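Havmont Shared Workshop – Equipment Support
Ticket 1324
Category: Hand-held gripper, mechanical
Raised by: Bakari Minja
Assigned to: Gitau Mollel
Status: Open, awaiting second check by member

Summary
Fingers of the hand-held gripper do not close evenly on thin cloth.

Initial report (B. Minja)
I am building a hand-held gripper at home from the Makokha drawings, with the parts cut on the workshop machines. The tool closes correctly on a wooden block and on a cardboard tube. When it is closed on thin cloth, the left finger reaches the centre before the right one and the cloth slides out on the right-hand side. The fault appeared after I refitted the linkage arms in October. Nothing was changed in the handle. I should be grateful for advice before I take the linkage apart again, as the pivots were a tight fit the first time.

Reply (G. Mollel)
Thank you for the report. Please carry out the following checks in the order given and record the result of each.
1. Open and close the tool with nothing between the fingers. Note whether the seam between them is straight along its full length.
2. Hold the base and move each arm gently from side to side. Any arm that moves more than its neighbour should be noted.
3. Confirm that every bushing is fully seated in its arm. A bushing that stands proud will hold the arm away from the plate.
4. Confirm that the trigger cord has equal slack on both sides.
Please do not apply oil at this stage. It would hide the cause and may mark the cloth used for testing.

Result of checks (B. Minja)
Check 1: seam straight at the tip, slight gap lower down.
Check 2: the arms on the right moved more than those on the left.
Check 3: one bushing on the right was not fully home. It has been pressed in with the bench vice and a scrap of pine.
Check 4: cord was longer on the right. Shortened by one turn on the adjuster.
With these two corrections the fingers now meet together when closed on nothing. I ran 200 closes by hand, without cloth, and the seam stayed as it was. I have not yet repeated the cloth test properly – the old test piece was too worn to give a fair result.

Reply (G. Mollel)
The findings agree with one another. A bushing out of place would take up travel on that side, and the additional cord length would make the error larger. I would ask that the cord adjuster be locked with its second nut before any further testing, as the Clakia adjuster is known in this workshop to work loose when left with one.
For the cloth test, please use small, soft items with straps or folds. Bow ties on a hook rack are suitable: they are light, they bunch easily and they show at once if one finger is leading. Carry out the test at a table with good light and keep the tool level on the approach. Where possible, grip the same item by the strap and then by the body, and record the two separately.
Should the cloth slip again, the lining on the inside of the fingers is the next item to examine. Replacement strip is held in the Grerero drawer, second from the top, and may be taken without a booking. Please sign for the length used.

Update (B. Minja)
Second nut fitted and tightened. The adjuster mark has been drawn in white pencil so that any movement will show. Rack set up on the table with the bow ties, and cloth work has begun. I have left the lining alone for the present and will report on it separately.

Note for the record (G. Mollel)
The ticket will remain open until the count reaches 1000 closes with the adjuster mark unmoved. The linkage is due for a full inspection at 2000 in any case, and the arms need not be removed before then unless the side play returns. Photograph from the cloth work attached to this ticket.
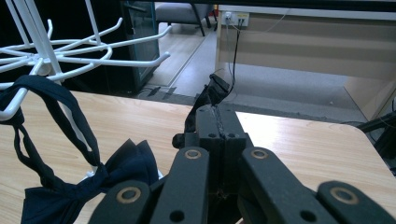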